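Chest of drawers

A chest of drawers (I grew up calling it a dresser, and you'll find people who call it a bureau, a tallboy or just "the drawers") is a piece of furniture with a stack of boxes that slide in and out of a case. It's mostly used for clothes, although mine has held everything from tax papers to a very large collection of takeout menus. I've been keeping this entry going for a while now, and I last gave it a proper cleanup on November 9, 2019, so if you remember a long section about drawer liners, that's where it went!
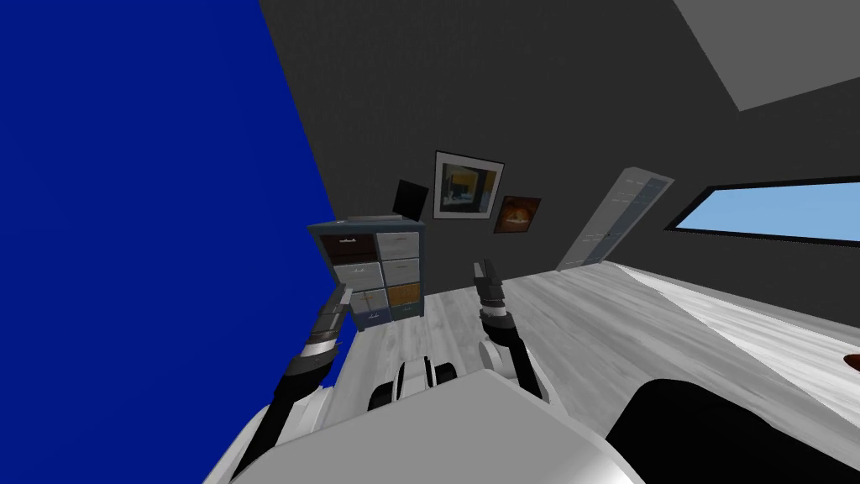
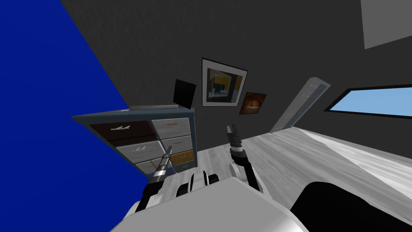 What's the difference between a dresser and a chest of drawers?
Mostly shape. A dresser is usually low and wide, often with drawers side by side and a mirror on top, while a chest of drawers tends to be taller and narrower with one column. In everyday American speech the two words get swapped all the time, and in Britain a dresser is a kitchen thing with open shelves for plates, so it pays to check what a seller means.

Where it came from

The ancestor is the plain lidded chest. You put your linens in it, and then you needed the one at the bottom, and out came everything again. Anyone who has packed a duffel bag knows the feeling. At some point furniture makers started putting a single drawer under the chest part, which gave us what's called a mule chest or blanket chest, and the drawers slowly crept upward until the lid was gone altogether. I love mule chests. They look like somebody changed their mind halfway through building one.

By the late 1600s the full chest of drawers was a normal thing to find in a well-off English home, and it crossed to the American colonies soon enough. The highboy came along after that: a tall chest standing on a lower, legged one, sometimes with so much carving at the top that I wonder how anyone dusted it. The lowboy is its short cousin, more of a dressing table really.

How the drawers are put together

Pull a drawer all the way out and look at the corners, it's the first thing I do at any yard sale. Older and better ones usually have dovetails, those fan-shaped fingers that lock the front to the sides. Hand-cut dovetails tend to be a bit uneven, and machine-cut ones march along all the same size. Cheaper drawers may be stapled, or held with dowels and glue, and plenty of those last for years if you don't overload them.

The bottom panel normally slides into a groove. In solid wood drawers it's often left unglued so it can swell and shrink with the weather, and this is also why an old chest that glides nicely in winter can turn stubborn in August. Rub a candle stub along the runners and try again before you reach for the sandpaper!

Runners come in 3 kinds that you'll meet over and over. Wood on wood is the traditional kind. Side-mounted metal slides have rollers or ball bearings, and undermount slides hide below the box and are often the soft-closing sort. I have a weakness for the wooden ones, squeaks and all, but I'll admit the ball-bearing slides in my Rotich chest have never given me a minute of trouble, even with all my sweaters in there.

Sizes and buying one

There isn't one standard size. Drawer depth (front to back) matters more than people think, and so does the height inside each drawer. Shallow ones up top are great for socks, and jeans want something deeper. Measure your stairs too. I once paid 3,000 dollars for a gorgeous Braritz tallboy, and it spent its first night in my front hall because it wouldn't go around the landing. We got it up the next day with the drawers out and the feet unscrewed, so all was forgiven.

If you like old pieces, the Curngate furniture market is my favorite place to dig, and the Puvau catalogs are handy for matching replacement pulls. Take one of your old pulls along, and write down the distance between the screw holes.

Safety

Please anchor it to the wall. Chests of drawers can tip forward when several drawers are open, or when a child climbs them like a ladder, and people have been badly hurt this way. Use 2 anchor straps, screwed into wall studs where you can, and keep the heavy things in the bottom drawers. Don't put a television on top unless the maker says it's built for one.

See also: armoire, blanket chest, highboy, nightstand, sideboard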